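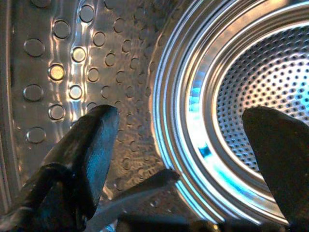
*The inside of a washing machine drum.*

# Keep the shared laundry room

The tenants' newsletter at Drummond Court ran a short survey in May. It asked whether people would give up the basement laundry room if each apartment got its own hookup. There are 91 apartments in the building. Most of the people who answered said yes, and the owners, Varnent Properties, have now said they will look into it. I think this is a mistake, and I would like to say why before anyone starts drilling.

I understand the appeal. I have lived on the fourth floor for nine years and I have carried a lot of towels down a lot of stairs. A machine in your own kitchen is easier to use than one in the basement. If I were asked whether I would like one, with no other question attached, I would say yes too. That was the trouble with the survey. It asked about the machine and left out everything that comes with it.

Start with the money. The newsletter put the rent increase at $400 a year per apartment, and that covers only the pipes and the drain. The tenant buys the washer. The tenant also pays to fix it and pays to have it hauled away. A load in the basement costs two dollars. For $400 you can do 200 loads, or nearly four a week, and you have not yet bought a machine. A family with small children might come out even after a while. A retired person living alone, and we have plenty of those, never will.

Then there is the water. Our building went up when kitchens had one sink and one drain. Anyone who lived here when the second-floor pipe let go will remember how far the water went and how long the hallway carpet smelled. Each new hookup is one more hose that can split while the owner is at work. The basement has a floor drain and a concrete floor. If something leaks down there, you mop.

Noise is the part I worry about most. The walls are thin enough that I know when my neighbor sets his alarm. A spin cycle at ten at night on a wood floor is a lot louder than an alarm. We can write rules about hours, but we have rules about hours for music now, and they are followed by the people who would have been quiet anyway.
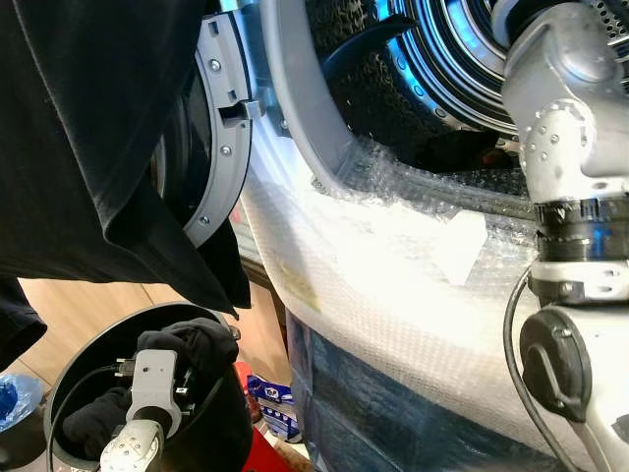 Supporters of the change say the basement room is unpleasant, and on that I agree with them. The light over the sink flickers. The folding table is too low. On Saturday mornings you can wait an hour for a dryer, and some people leave their clothes sitting in a finished machine until someone else has to lift them out. These are real complaints. They are also cheap ones to fix, next to putting plumbing through four floors.

The Skestness building on the next block had the same complaints a few years ago. They kept their shared room. They bought two larger washers, raised the table, and put a sign-up sheet on the wall for weekends. The room is open from six in the morning, which suits the people who work early. A friend there tells me that the sign-up sheet made the most difference and cost nothing. I asked her if anyone still wanted a washer upstairs, and she said a few did, but it hardly comes up now.

The other building people mention is Kurnuseo House, where every apartment does have its own washer. Those apartments were built that way. The kitchens are wider and the drains were sized for it. It tells us very little about what would happen here, where my kitchen already loses a drawer when the oven door is open.

I will add one thing that does not fit on a cost sheet. I do my wash on Thursday evening, and in nine years that is how I have met most of the people I know in this building. I learned down there that the woman below me could use a ride to the clinic. I got a bookcase from a man who was moving out. I am not claiming the laundry room is a community center, and plenty of people prefer to put in their load and leave. But we have no lobby to speak of and no yard. If the room closes, the only place left to run into each other is the mailboxes, and no one stands at the mailboxes for forty minutes.

Varnent should get a price for fixing up the basement and print it next to the price for the hookups. It should include what a tenant would spend on a washer, with repairs. Then it should run the survey again, and give people on fixed incomes a way to answer on paper, as the last one was online only. If the answer is still yes after that, I will clear out my drawer and make room.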